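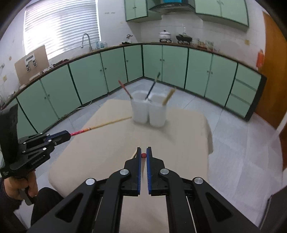

Grippers: what I'd do differently the second time

A few of you asked for my notes on the hand-held grippers, so I'm finally typing them up. I built the first pair last August with a lot of help from Etenesh Shiferaw (she has the patience for linkages, I really don't), and I've rebuilt bits of them more often than I'd like to admit.

Start with the pivots. If the arms feel stiff, don't reach for the oil - loosen each pivot a quarter turn, open and close the jaws a few times, then snug everything back up. Mine were simply too tight! A thin washer on both sides of the joint helps too, and so does a dab of thread locker once you're happy. Not before. I had to heat one apart with a soldering iron and it smelled awful.

Pads matter more than anything else. Bare plastic jaws are hopeless on round things, so glue on strips of soft rubber. Wipe the jaw with alcohol first, scuff it with 400 grit paper, and leave the glue overnight under a clamp. Cut the strip a little long and trim it after. If the rubber goes shiny, a few passes with the same paper brings the grip back.

For practice I like small balls and thin sticks, the kind you'd find in a kitchen drawer or craft box. A ball tells you right away if the jaws close evenly, because it squirts out sideways if they don't. Sticks are better for checking twist. Stand a few in a plastic tub and try lifting them out one at a time without knocking the others. I do 15 minutes a night and it's weirdly relaxing!

Put a cloth on the table, by the way. Dropped balls roll a lot less, and you won't scratch anything when you set the tools down (Ebbe has opinions about his table, fair enough).

Printing: go slow on the side plates and lay them flat. I printed my first ones standing up to save room on the bed and both split right along the layers. Sand the inside faces where the arms slide past, and keep the sanding dust away from the joints.

Next up is the motor for the Fokgate arm, once Gleice gives me my good screwdriver back.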